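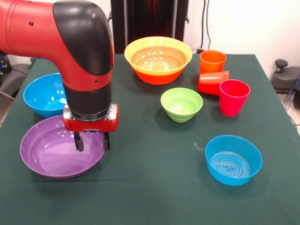
The bowls are out and the green cloth is down, so I guess the new plastics table at Carum is officially a thing now. I stopped in on 23 August 2024 to see what my neighbors have been going on about, and I left wanting to rip out my own kitchen cabinet and start over. The idea is easy enough: people bring in the bright plastic bowls and cups that have been tumbling out of their cupboards for years, and they practice sorting and stacking them until they know what to keep. There was a big purple one near the front, shallow and very shiny, and I had the exact same color as a kid (mine ended up under a leaky plant). One orangey-red cup was lying on its side next to its upright friends, just like in my cabinet at home!

Natália Valente runs the sessions and she has strong feelings about stacking. Big ones on the outside, small ones in, cups kept apart, and if a bowl fights you, let it live somewhere else. She started in March with a single table and a box of dishes from Moreira, the housewares shop that closed out its back stock. Now there's a waiting list, and the town newsletter says 1,000 people have asked for the handout. I have read the handout. It's one page and half of it is about lids.
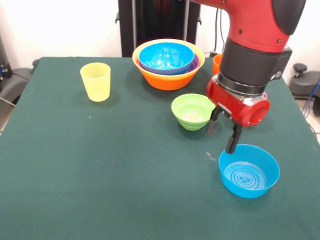
The three-bowl stack

The trick everybody wanted to learn was the nest: orange outside, purple in the middle, blue on top of that. You only get a skinny ring of purple between the other two, and it looks so good that I tried it the minute I got home, with much uglier bowls. Natália likes a nest of three because you can still lift the whole thing with one hand and get at the middle one without a landslide. She'll let you go to 4 if they're thin.

The little lime-green one stayed out on its own. I asked if it could go inside the blue and got a long answer about snack bowls, which she thinks should always be within reach of whoever is making the snack. I can't argue with that, we use ours for grapes.
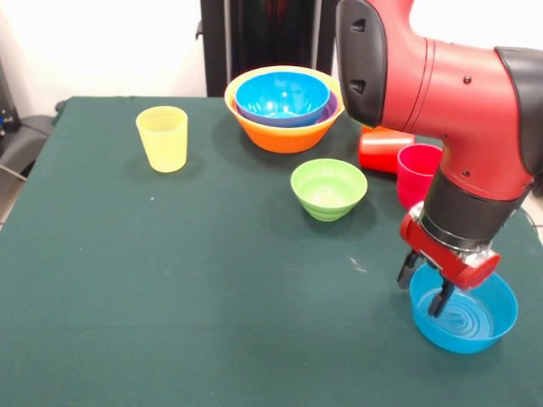
Orange, purple and blue nested toward the back, with the yellow cup to the left.

I'm a little in love with that yellow cup, by the way. It's see-through and pale, and it would look great on my windowsill. Purunora, the cafe down the block, has promised a shelf where folks can leave the pieces they don't want, so maybe I'll find one there.

Sessions last an hour and cost 7 dollars, or 10 if you want to take home a shelf liner from Trostix. Bring your own dishes if you like, but wash them first, please. Kids are fine.

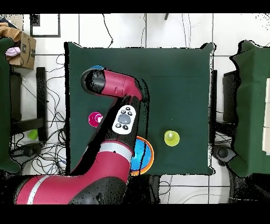 Getting there

Use the side door, the front one sticks. Parking is free behind the building, and the room with the white tile floor is at the end of the hall. Sign up on the sheet by the coat hooks.

Shared 10 times | 4 comments

Comments

bluelidlady: I went last month and my husband has already undone the whole cabinet. Going back with him this time.

T. in the valley: Do they take the old speckled kind or only solid colors?

marjoram7: @T. I brought speckled and she was fine with it!

porchlight: Three in a nest is plenty, I had nine in mine and could never get the bottom one out.

Related items

Moreira closing sale: what's left on the shelves
Purunora adds a swap shelf
What to do with lids that fit nothing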